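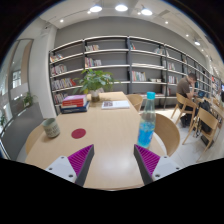 Working out of the library for a month

My lease on the desk at Horkbridge ran out at the end of May, and the new one didn't start until July. That left all of June without a place to work. The apartment was no good because the building was having its windows replaced, one floor at a time, starting at eight in the morning. So I went to the public library, and I'm writing down how it went in case someone else is thinking of doing the same.

I translate manuals, mostly for kitchen and laundry appliances. The work needs a laptop, a dictionary or two and quiet. It doesn't need a phone except when a client calls, and mine rarely do.

The branch near me opens at 10, which was the first thing I had to get used to. I had been starting at 7:30 for years. For the first few days I sat at home with coffee and listened to the drilling. After that I began walking to the library the long way, past the river and the tire shop, and got there as the doors opened. I kept the walk up after June and I still do it most mornings.

Where to sit

The tables by the front windows fill up first and get hot after lunch. The ones near the printers have outlets, but people come up and ask you how the printer works. I learned how the printer works. You have to press the green button twice.

The best spot is upstairs, at the back, past local history. The tables are wide enough for a laptop and an open binder side by side. The chairs are hard, so I brought a folded sweater to sit on. There are only 3 outlets on that floor and one of them is dead, so charge everything the night before.

Food and drink

Water is fine if it has a lid. Coffee is supposed to be downstairs only. I ate lunch on the bench outside, or in the entrance hall when it rained, which it did for most of the second week. The bakery across the street closes at 2.

Getting work done

I finished the big Virkard job there, 11 chapters on a dishwasher, and I finished it ahead of the deadline. I think that was mainly the Wi-Fi. It drops whenever the place is busy, and after a while I stopped reconnecting. I saved up my questions and looked them all up in one go at the end of the afternoon.

I also read more than I expected to. The upstairs shelves have a run of old town directories, and I got into the habit of taking one down while I ate my last half hour of battery. In one of them I found a listing for Saeed Nouri, watch repair, at the address where I now get my hair cut. The barber had never heard of him. I'd like to know when the shop closed, but the directories have a gap of several years and he isn't in the next one.

What I didn't like

Calls are a problem. I had to go out to the stairwell, and everything echoes in there. Leaving your things on the table when you go to the restroom never feels right either, so I packed up every time. School let out in the middle of the month and afternoons got loud after that.

What it cost

Printing came to 5 dollars for the month. I spent more than that at the bakery. The desk at Horkbridge is a lot more than both together, and I did think about giving it up. In the end I signed again for the phone booth and the early hours, but I go to the library one day a week now and take the table at the back if it's free.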